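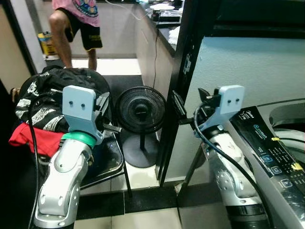 From: Renu Thakur
To: Fultden record swap list
Date: 24 August 2023
Subject: Re: [fultden-swap] That Soler reissue

Trilok Chauhan wrote:

> Has anyone heard the new pressing of the second Soler album? I have
> the 1986 original, which my brother used as a tray for a whole summer,
> and I'm wondering if the reissue is worth the money. The ad says it
> was "lovingly restored". Also, does it still have the long version of
> Harbour Lights?

Trilok,

I bought it in June and have now played it enough that the neighbours could sing you the bass parts. Short answer: yes on side one, bring a cushion for side two.

Whoever restored it at Fenis loves treble very much. The cymbals on the opener used to sit at the back of the room and mind their own business. Now they're in your lap. The vocals come out of it well, though, and for the first time I can make out the words to the third verse of Tetden Road. I had been happier guessing.

Harbour Lights is the long one, nearly 6 minutes, with the accordion solo in all its glory. I know you're fond of that solo. I've always thought of it as a good time to put the kettle on.

They've added three demos at the end. Two are the album songs played slower by people who sound like they want their dinner. The other is a waltz I'd never heard before, just piano and voice, and it's lovely. I'd have paid for that one on its own – please don't tell the label.

The sleeve is a shade more orange than the old grey-pink colour, and the lyric sheet has a typo in the title of its own album.

If your tray still plays, keep it and borrow my copy for the waltz. I can bring it to the next swap if you bring back my Soler live tape, which you've had for five years.

Renu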